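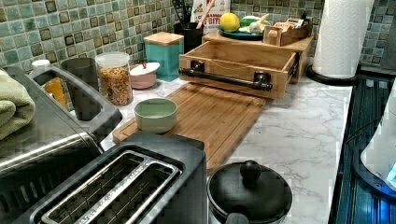 Speaker notes: The Working Counter
Fustovon Household Program, spring session
Presented 5 May 2023

Good afternoon, and thank you for attending. The subject of this session is the kitchen counter as a place of work. The program has reviewed 152 household kitchens, and the counter is where most requests for help begin.

(Pause. Ask the audience to think of their own counter at breakfast time.)

The Cavness guideline divides the counter into zones. The back zone, along the wall, is for storage in daily use: dry goods, oils, cups. The middle zone is for preparation and should hold the cutting board. The front zone is for appliances that are used every day — a toaster, for instance — provided that they do not block the board.

Clear jars are recommended for pasta. A lidded canister is acceptable for flour or sugar, but it should be labeled on the side and not on the lid. Lids are exchanged during washing, and the label then travels with the wrong contents.

A raised shelf at the back of the counter adds a second level without any drilling. Lemons and garlic may be kept there on a plate, where they are seen and therefore used. Packets belong in a small tray or caddy beside them. The space under the shelf is suited to a pull-out box.

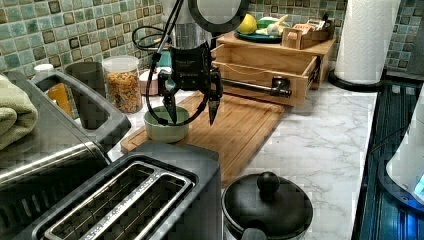 The question of what may remain on the cutting board is raised at every session. Our position is that one small bowl may stay, for trimmings or for salt. Anything more and the board becomes a shelf. A household that has to clear its board before slicing an onion will, in time, slice the onion on a plate.

Towels should hang where they can be reached with one hand. Please remind the audience that a towel draped over an appliance must be taken off before the appliance is switched on.

(Next section, 3 minutes. Shorten if running late.)

Handles. The Aitken survey received 278 replies on drawers and boxes, and the handle was the part most often mentioned. A bar pull should be long enough for the whole hand, and its posts should leave room for the fingers. Dark finishes hide marks well but should still be wiped weekly, with attention to the foot of each post, where flour collects.

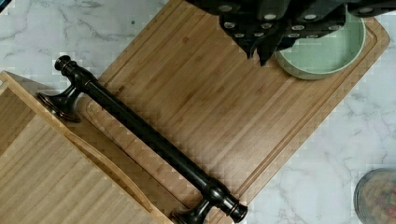
Umivby wrote in after the last session to object that a long bar catches on apron strings, and asked that shorter pulls be given equal time. The point is accepted. Both lengths will be covered in September.

Take questions. Handouts are on the side table.

Last updated after the spring session

Comments (3)

Oda: We moved our board to the middle as advised. The toaster cord no longer reaches, so an outlet section would be welcome.

Reader in Cavness: Is one bowl the limit on a small board too? Mine is 18 inches long.

Pell: Garlic on the raised shelf sprouted within a month. It now lives in a cupboard.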